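Budgeting for a restroom and supply handling cell: what we asked for, what we got, what we would ask for next time
Speaker notes, Kirsten Overgaard
Afternoon session, 2:15 start. Slides are sparse, so most of this is spoken.

Opening

Say who I am. I plan equipment purchases for Grasby, which runs cleaning and supply contracts for office buildings and two clinics. I don't build robots. I write the request, defend the number, and answer for it when the year closes.

Inmaculada Llorente runs the floor side and is in the second row. Technical questions go to her at the end.

The job we wanted to automate is dull. Paper goods come in mixed, they get sorted by type, and they go out to the buildings in small kits. Some rolls are wrapped, some are bare. Some go in a tray, some go on a holder. People are good at it and tired of it.

Slide 2: What we thought we were buying

Our first request had one line on it: one arm, one gripper, installed. That was the mistake, and most of this talk is about that one line.

The arm was the easy part to price. Three vendors came back quickly and their numbers were close. Nevville was the lowest on hardware, Eyvindsson was in the middle, Prislow was the highest but included setup days. We compared the three on the arm price and almost signed on that basis. Inmaculada asked who was going to pay for the fingers when they wore out. None of us had an answer.
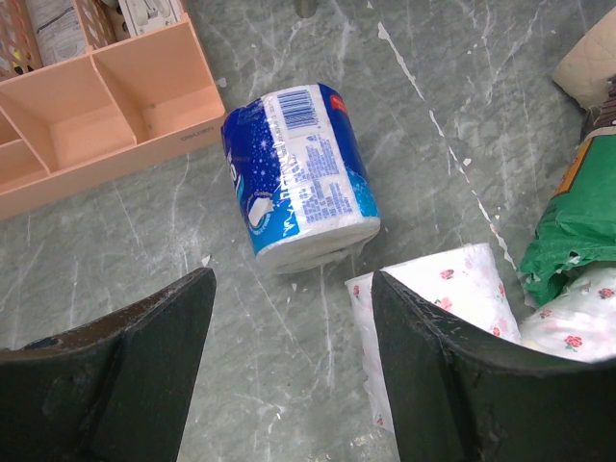 Packaging changes more often than you think. Our paper supplier changed wrappers twice in the planning period. Slick plastic handles differently from bare paper, and a finger surface that holds one may slide on the other or crush it. So put a line in the budget for fingers and pads as a consumable. Treat them the way you treat mop heads.

We now hold 44 pads in stock. Before the project we had planned for none.

Pause here. Ask who in the room has a consumables line for a robot. Last time it was very few hands.

Slide 3: The lines we left out

Read these slowly, people write them down.

Test stock. You need your own goods to test with, and you will spoil some. We set aside 150 rolls for the first round and charged them to the project. Don't let them come out of the building supply budget, or the site managers will be on the phone by lunch.

Table and fixtures. We had a table already, so we put zero. Then we needed it leveled and bolted down, and we needed something to put trays and holders in the same spot every morning. It was a small amount of money, but it took three weeks to approve as an add-on.

Cleaning. Paper sheds. Budget staff time to wipe down the work surface and the fingers. Put it in hours, with a name next to it.

Floor time. Someone has to stand there and reset things during the trial. We logged 91 hours of this between April and June. At our rates that came to more than the gripper did. It was on no quote from anybody.

Spare gripper. Buy it with the first order. We ordered ours later and paid separate shipping and a separate minimum.

Slide 4: How to compare quotes

We threw out the first comparison sheet and made a new one. It has one row for each type of item we handle, and each vendor fills in what it would take to handle that item. Wrapped roll, bare roll, soft pack, roll onto a rod. If a vendor leaves a row blank, that tells you what the next invoice will be for.

Nevville left four rows blank. Once those were filled in, they were no longer the lowest. Prislow filled in every row and put dates on them. Eyvindsson asked to see our goods before answering, and we liked that.

We went with Eyvindsson. I get asked why, so say it plainly: they were willing to price the trial separately from the purchase. We could stop after the trial and only owe for the trial.
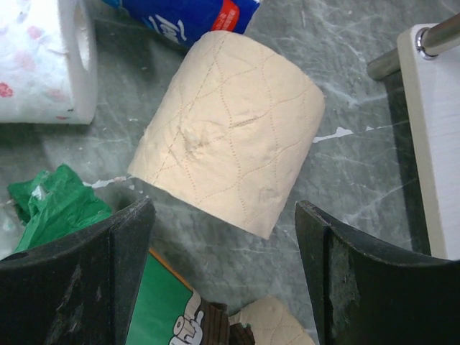 Bare rolls went on their own row with their own acceptance test. Ask for this in writing. Our wording was that the roll must be usable afterward, with no torn outer sheet, as judged by our floor lead. The vendor wanted a grip force figure in there. We kept our wording, and they could add the figure as a note.

Our trial ran 101 attempts per row. The odd number comes from a restart on the first row that got counted, and we kept the rest the same so the rows could be compared.

Slide 5: Timing

Start the paperwork a full budget cycle ahead. Our order went in late and landed across two fiscal years, which meant two approvals for one machine.

Ask for delivery in your slow season. For us that is summer, when two of the office buildings run half empty.

Get the service terms before you sign the purchase. Check travel charges in particular. We are a long drive from any of the three vendors.

Slide 6: What is in next year's request

Second gripper set with softer pads. Pads and fingers as a recurring line. Floor time for every new item we add, charged per item. No second arm yet. Inmaculada wants one and I have asked her for another season of logs first.

Questions, ten minutes. Comparison sheet is on the handout table by the door; bring extra copies.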